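Wet Table Kit, Club Edition
by Tamadano

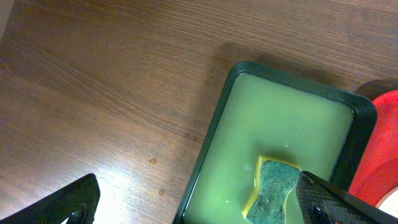 I run the robotics club that this kit came out of, and I still write the product page myself, so please forgive the rambling. The Wet Table Kit is a set of dishwashing and wiping tasks for student teams with a small tabletop arm and a two-finger gripper. We started it because our kids had gotten really good at stacking blocks and really bored with it. Pick up a block, put down a block, repeat until pizza. A sponge is a whole different animal! It squashes, it floats around, it gets heavy when it soaks up water, and a grip that worked on the first try can be useless on the second. Our first lesson has the sponge lying partly under in a tray of cloudy water, scouring side up, with the fingers open wide on either side. You can't see the bottom of the tray through water like that, so the team has to decide how low the gripper goes without just looking for the floor. That one decision has started more good arguments in my club than anything else I've taught.

What comes in the box

Rimmed tray, rounded corners, one
Shaped sponges with a scouring side, 8
Textured finger covers, two pairs (they slip over most small club grippers, check the size chart first)
Splash sleeve for the wrist cable
Task cards, 48, printed on wipeable stock
Coach's booklet with a lesson plan for 11 club meetings

You bring the arm, the table, some dish soap and a pile of old towels. More towels than that, really. My first group went through every one in the building and then started on their sweatshirts.

How the tasks go

The cards are sorted by color. Green cards are all pick and place: get the sponge out, hold it over the tray, put it back where you found it. Blue cards add squeezing, and that's where the teams start caring about grip force. Orange cards are wiping, first a flat surface, then a plate, then the inside of a bowl (the bowl is the one they'll complain about, and they'll also stay late for it). You can drive everything by hand with a controller, or record your runs and train on them if your team is into that. My older students do it both ways and keep score against each other.

The Drarnby open meet has used the orange cards as its table challenge, and our club partners in Cáceres translated the whole set into Spanish. Both languages are in the box now.

A few things from my own table

Fill the tray with the arm parked well back. Go easy on the soap, a little squirt is plenty, and a thick layer of foam will drive your vision people crazy. Watch out for glare on a varnished table too. We lost most of an evening to a bright patch that our detector was convinced was a plate, and moving one lamp fixed it.

Drips happen. Keep the power supply off the table and on the far side from the tray, and please put the splash sleeve on before the first wet run. Kit parts can all get wet, but your arm probably can't, so read its manual. An adult should be in the room whenever there's water out.

Rinse the finger covers when you're done and let them dry off the gripper. If the texture gets gunky, an old toothbrush does the job.

Price and ordering

The full kit is $194. Refill sponges and finger covers are sold separately, and the task cards can be ordered alone if you already have a tray you like. The Breden arm adapter is an extra part, so add it to your cart if that's what your club uses, because the standard covers are too loose on it.

Orders placed by schools can go on a purchase order. Use the school form and put your club name in the notes so I know who to cheer for.

Page updated Oct 14, 2024. The booklet was revised in September with a longer section on squeezing, and anyone with an older copy can download the new pages for free.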